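Zwei Arme, ein Tisch und viel zu viele Kabel

16. Juli 2025

Ihr Lieben, seit Juni schrauben Pieter und ich nun in der Werkstatt an unserem Projekt, das wir Gatamine getauft haben (fragt nicht, es war spät!), und langsam wird es richtig schön. 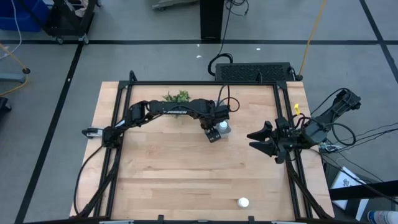

Lesezeit: 2 Minuten · 196 Aufrufe

Der linke Arm übt gerade an der Wasserflasche, und ich könnte stundenlang zuschauen. Der Rahmen aus schwarzen Aluprofilen hat uns einige Abende gekostet, 11 Winkel haben wir neu bestellt. Als Nächstes sind die Kabel dran, sagt Pieter – und ich koche so lange Kaffee.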